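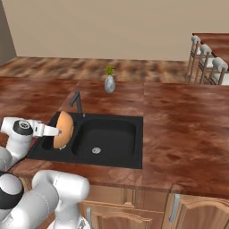
Black double bowl, small side on the left, with a bagel over it.

Cistside Home Forum > Kitchens and Baths > Sinks and Faucets
Thread 3007: Double bowl or single bowl, replacing both sink and counter

patlow_pete
Original poster
2024-04-06

We are redoing the kitchen this spring and I have to give the counter shop a sink cutout before they will put us on the schedule. The base cabinet is 36 inches wide and it is staying. The old sink is a double with two equal bowls and neither one will take a sheet pan.

My wife wants one big bowl. I want to keep two because I wash by hand and like a place to rinse. The compromise would be an uneven double, big side and small side. Flumwood has a Barroso uneven double on the floor that looks all right, but I could only look at it dry under store lights.

Questions for people who have lived with one. Is the small side big enough to do anything in? Do you put the disposal on the small side or the big side? And does black show hard water as much as people say? Our water is hard.

gasket_lou
Single bowl, no question. I had an uneven double for years and the small side was where sponges went to die. We went to a single at the last remodel and I can lay a roasting pan flat in it. If you want a rinse side, buy a plastic tub. It comes out when you don't need it and it costs a few bucks.

marnie_k
I disagree with Lou. A tub in a single bowl means you are fishing around the tub for the drain, and anything you pour out has to go down the gap on the side. With two bowls I can have soapy water standing in one and still drain pasta in the other. I do that most nights.

The small side is fine for rinsing, peeling vegetables and thawing things. It is not fine for washing a stock pot. That's what the other one is for.

drywell
Look at the divider before you look at anything else. A low divider lets a pan handle hang over into the other bowl and it makes an uneven double act a lot more like a single. The downside is that if you fill one side too high it runs over into the other. I can live with that.

Disposal goes on the small side in our house. Scrape and rinse there, wash in the big one. My brother in law has his the other way around and it means the dishwater has to come out every time somebody scrapes a plate.

gasket_lou
Low divider is just a single bowl with a wall in the way.

drywell
You could say that about any double. He asked about doubles.

tess_in_patlow
On the black. I have had a black sink for three years on the same town water as you, assuming you are in Patlow and not on a well. It shows. White film around the drain and along the back where the faucet drips. It wipes off with white vinegar and water if you stay after it, maybe once a week. If you let it go a month you will be scrubbing. Dry it at night with the dish towel and you will have much less to do.

Check what the maker says about vinegar first. Mine allows it. Also keep it off the counter if you end up with real stone.

patlow_pete
Town water, yes. Vinegar once a week I can do. Drying it every night I will not do, I know myself.

The counter she picked is a shiny reddish brown with veins in it. Does anyone have a black sink in a counter like that? I can't tell if it will look too dark.

marnie_k
My sister has that combination and it looks good in the daytime. At night she needed a better light over the sink. The crumbs show less on that counter than on my white one, and fingerprints show more.

gasket_lou
Agree with Marnie on the light. Put it in while the wall is open.
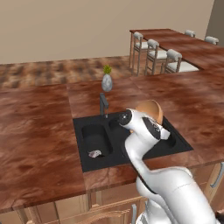 Abundio Carrillo
Moderator, Kitchens and Baths

I installed sinks for 19 years before I started moderating here, so a few things on the original question.

First, don't give the counter shop the cabinet width and assume the sink fits. The size on the box is outside rim to outside rim. What matters is the inside of the cabinet, and you lose the thickness of both sides plus whatever the clips need. Take the template out of the box and hand it to the shop. If they will take the sink itself, even better. I have seen a slab cut from a web page measurement and it was the wrong revision of the sink.

Second, measure your drain height in the wall. Older kitchens were plumbed for bowls about seven inches deep. A lot of the new ones go deeper, and with a disposal hanging off the bottom the outlet can end up below the drain stub. Then you are opening the wall. Do this before you order.

Third, two bowls means two drains and more joints in the cabinet. It is not hard work but you lose storage. If you keep a trash can under there, mock it up with cardboard.

As to which one to buy, I put in plenty of both. The people who called me back wanting to change were mostly people who had bought equal doubles. I rarely heard from anyone with an uneven one, and I had a few with big singles who missed the second drain.

Lou, please leave the other poster's brother in law out of it. I removed that one.

gasket_lou
Fair enough.

drywell
I thought it was funny.

patlow_pete
Thanks, that helps a lot. Went down and measured. The drain stub is high, so the deepest Barroso is out unless I move it. There is a shallower one in the same line and Flumwood can order it. The wait is a couple of weeks, which works with the counter people.

Going uneven with the low divider, disposal on the small side. She is okay with it as long as the sheet pan goes in the big side, so I am taking the sheet pan to the store.

tess_in_patlow
Take the biggest one you own. And ask if the bottom grids come with it. Mine didn't and I ended up ordering them separately in September when the first scratches showed.

marnie_k
Grids collect gunk underneath, just so you know. I took mine out.

tess_in_patlow
You have to lift them up and wash them. It takes a minute.

patlow_pete
Will ask about the grids. Has anybody moved a drain stub down a couple of inches in a plaster wall? I may start another thread for that.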